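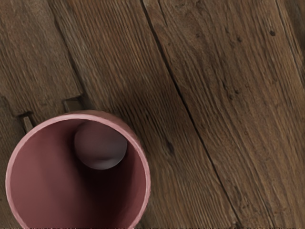
Tovar Kitchen Measures

Reading time: 2 minutes

A table of household measures copied from old recipe cards and converted to grams and milliliters. It covers dry goods, liquids and fats. Most of the cards came from kitchens in Skerkberg, and a smaller set came from Ititz.

Files

measures.csv – one row per ingredient and measure
cards.csv – one row per recipe card, with the town and the language
notes.txt – spelling variants and doubtful readings

Columns in measures.csv

card_id: matches cards.csv
ingredient: lower case, singular
measure: the word on the card, such as cup, glass or spoon
amount: as written, fractions kept as text
grams: blank for liquids
milliliters: blank for dry goods

How the weights were made

Each dry ingredient was weighed 4 times on the same kitchen scale and the middle two readings were averaged. Flour was spooned in and leveled with a knife. Brown sugar was pressed down. Butter was weighed cold, straight from the refrigerator.

A "glass" is not the same in both towns. The Skerkberg cards use the larger one, and the Ititz cards fill theirs only to the line. Check the town before you convert anything. Where a card says "a good glass" the amount is left as text and the weight is blank.

Known problems

- Yeast is listed by the cake on 8 cards and no cake size is given.
- Two honey rows were entered as dry goods. They will be moved in the August update.
- "Spoon" may mean a soup spoon or a teaspoon on the Ititz cards. notes.txt lists the ones we could settle.

Use

Free to copy and change. Please keep the card_id column so that corrections can be traced. Send corrections to Stepan Ivanyshyn with the card number and the row – a scan of the card helps if you own a copy.

Related

Trorer Bread Cards
Skerkberg Market Prices
Oven Temperatures in Old Recipes
Spelling List for Ititz Cards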